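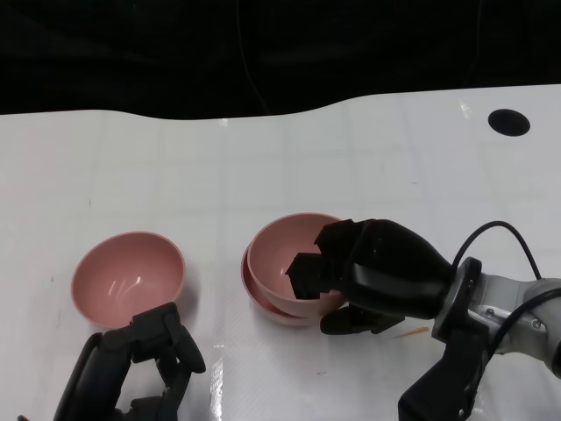
Three pink bowls, two grippers, and the right one with its finger over the rim.

Bowl Week at the Bench: A Small Gallery
Posted April 22, 2021

We spent a good part of March trying out grippers for the two-arm bench, and since so many of you wrote in after the last newsletter to ask how it was going, I thought I would put up a couple of pictures with a few words for each (more than a few, if you know me). The task is a plain one. Take some bowls that are sitting apart, and get them into one neat stack. A child does it without looking up from the television. For a pair of arms it makes a lovely test, and it has taught us more about fingers than all the data sheets I read over the winter.

We had two sets of fingers in the running, the Vetness and the Stindard, and Rodrigo Vilela ran 40 tries, 20 with each. He is a patient man and he wrote up every one of them by hand before typing it into the log, which now stands at 1,218 entries if you go back to the very first day of the Plisovora project. I have read far more of them than I ever meant to!

Picking by the rim
A rim grasp puts one finger inside the bowl and the other one outside, and the whole business depends on how thick the finger tips are. With nested bowls there is hardly any room between one rim and the next, so a blocky finger has to come in at a slant. Kwabena Korletey worked out the approach angle on paper first – he likes a sharp pencil and a quiet hour – and then we nudged it along by small amounts until both of us were happy with it. I would still like a thinner tip, and I have said so at every lunch since.

Seen from the wrist
I was slow to come around to wrist cameras, I admit, and it was the Kao controller that won me over, as it lets you keep the wrist view and the head view up side by side while you work. From up at the head, a tilted bowl and a level one can look very much alike. Down at the gripper you get the slant of the bowl over the stack and the place where the finger tip meets its side, and you can decide what to do about it.

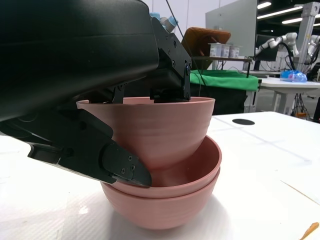

Still on the list
Thinner tips, as above. After that we want to repeat the whole set with the left arm doing the lifting, and then try a heavier bowl, if anybody has a few matching ones they can spare. Write to Rodrigo about the log and to Kwabena about angles, and do please put "bowls" in the subject line so that it reaches the right inbox.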